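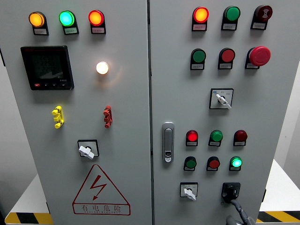
I'm Rohani Liem, and I'm thrilled to tell you that my first feature as a director, Sầm, is finished and will open in September! I wrote the first pages on the back of a call sheet while I was still working as a script supervisor on other people's movies, and for a long time that's where it stayed. The story follows a night-shift engineer named Sầm who looks after the power supply in a river town, and who starts getting phone calls from a brother she hasn't spoken to in years. A good part of her life happens in front of gray cabinet doors covered in push buttons and little lamps, one amber, one green, one orange-red, and I wanted an audience to learn to read her mood by that kind of light before she ever says a word. Our cinematographer, Arif Gunawan, got very attached to the amber.

Brernent Pictures is releasing the movie, and today, 2022-06-18, I get to share the dates and the cast, so let me do that before I wander off into stories (I will wander off into stories).

Davina Rennie plays Sầm. I'd seen her in a two-person play in a room above a bookstore and went back the next night to make sure I hadn't imagined it. She reads a long list of switch settings over the phone in the middle of the movie, in one take, and it's my favorite scene. Ishbel Cairns plays the brother, or I should say she plays the sister he becomes in the final script - we rewrote the part for her two weeks before the shoot, and the phone calls got funnier and a lot meaner. The old summary with the brother in it is still floating around on a few festival pages, and I just used it myself up there out of habit. It's a sister now!
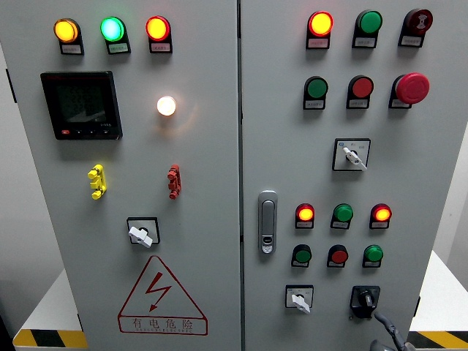
We shot for 25 days in and near Drirmont, mostly at night, with a crew that lived on soup. Running time is 90 minutes. My first cut was a good deal longer, and I was ready to defend every second of it until my editor, Morven Cowie, sat me down and played the whole thing back without stopping. We took out a wedding, a dog and a subplot involving a stolen boat. I miss the boat. Morven doesn't.

The money came together in pieces, as it does on a movie this size. Brernent put in the first share, a regional arts grant covered the location work, and 826 people backed our finishing fund, which paid for the sound mix and the color grade. Every one of them is named in the credits, so please stay in your seat until the end. Somebody's grandmother is in there.

The first public screening will be at the Hustley Theater in Drirmont, which has 397 seats and the loudest popcorn machine I've ever met. Davina, Ishbel, Arif and I will all be there to talk afterward and take questions. After that the movie opens in a small group of independent theaters, with more cities added through the fall. Backers get first pick of tickets by email, and general sales start the following week at the Hustley box office.

If you write about movies, or run a theater, or teach a film class and want to show your students how a low-budget production gets made, please get in touch. Screening links are ready now for press and programmers. I'm happy to do interviews by phone or in person, and Arif is too, though he'd like you to know he's better before lunch.

Sầm is written and directed by Rohani Liem and stars Davina Rennie and Ishbel Cairns. Cinematography by Arif Gunawan. Edited by Morven Cowie. Released by Brernent Pictures.

For screening links, stills and interview requests, contact the Brernent Pictures press office and put the movie's title in the subject line. "Sam" without the accents will reach us just fine.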